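Secretary desk with hutch

A desk with hutch is a writing table that carries a second, smaller piece of furniture on its top. The upper part, called the hutch, usually holds shelves, small doors or narrow compartments for papers. The form is found in homes, small offices and hotel rooms, and it is related to the secretary desk, from which it took many of its details. In everyday speech the two names are often mixed, and furniture sellers use both for the same article.

The main difference is the writing surface. In a secretary desk the surface is normally a hinged panel that closes upward and hides the contents. In a desk with hutch the surface is fixed and always open. Some authors, among them Karabo Cele in the handbook Furniture for Small Rooms, treat the fixed type as a separate family. Others consider it only a simplified secretary.

Before use, new hutches are often delivered in two parts, with the hardware packed apart from the panels. The upper part should be fastened to the lower one before any heavy object is put on the shelves.

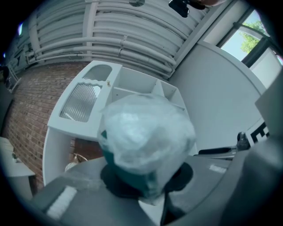

Origin and development

The word "hutch" comes from the Old French "huche", a chest for storing things. In English it first meant a box or chest with a lid, standing on the floor. Later it was used also for a cupboard with open shelves above, mostly for plates and cups. The use of the word for the upper part of a desk is more recent and is most common in the United States and Canada.

Writing furniture with an upper cabinet was made in Europe already in the seventeenth century. These early pieces were heavy, and many were built in two or three sections so that they could be carried up a staircase. In the nineteenth century the growth of office work brought a large demand for compartments, and the number of small cubbies increased. When filing cabinets became common, the compartments lost a part of their purpose, but they remained as a feature of style.

In the town of Bamilton, desks with hutch were produced by the Zilach workshop, which employed 43 people at its largest. The workshop made over 3000 desks before it closed. Its catalog listed nine models, of which the Amini was the widest, with a top of 134 centimeters. Surviving examples are usually painted, and the original color is often covered by later layers.

Construction

The lower part consists of a top, legs or side panels, and one or more drawers. The hutch may have a closed back, or it may be left open behind the work surface so that cables can pass and the wall stays visible. A closed back makes the hutch more stiff. An open one makes it lighter, but then the joints between shelves and sides must be stronger.
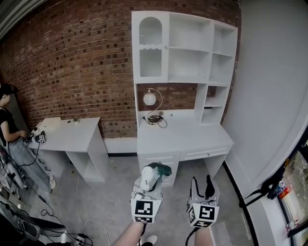 White desk with hutch, with an arched glass-front door and open shelves.

Doors are normally placed on one side only, and glass is preferred where the desk is used also for display. Arched doors are harder to make than square ones, as the curved rail must be cut from a wider board or glued from several pieces. Trim is applied last.

Use and care

The depth of the hutch decides how much of the surface stays free for work. The designer Thắng Chu, who drew several desks for the Biltent company, recommended that the hutch should take no more than one third of the depth. Deeper hutches give more storage but push the reader's book or keyboard too near to the edge.

Painted surfaces are cleaned with a soft cloth that is only slightly damp. Drawers which move with difficulty can be helped by rubbing candle wax on the runners. Tall hutches should be fixed to the wall in homes with small children.

See also: Bureau, Rolltop desk, Secretary desk, Writing table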